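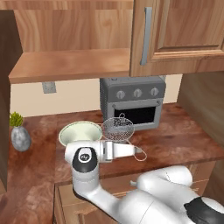

The arm beside the strainer and the bowl, in the simulated kitchen.

My neighbour Tadhg Cronin asked me in January when he can buy a machine that does the washing-up. I told him I would find out, and so I have spent too many evenings reading about kitchen robots.

A wire strainer is a nasty thing for a gripper. The handle is thin, the basket is round and it rolls when you push it. My daughter could pick one up when she was 6 and she did not need 400 attempts to learn it. In a simulator the attempts are cheap, so people let the arm fail all night and look at the numbers with their coffee.
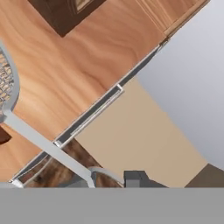 What I wonder about more is the edges. A worktop ends, a drawer handle sits deep in its slot, and a hand coming from the side must know where it is without touching everything first. I do this in the dark, half asleep. For a machine it is still a job for the whole day – and my drawers also stick.

So I told Tadhg to keep his sponge for now. He was a little disappointed. I will write again when I have read the second half of my pile.

Last updated: January
38 shares · 6 comments

Recent posts
Jendero and the folded towels
Why I gave back the Paton mop
A visit to the Egan workshop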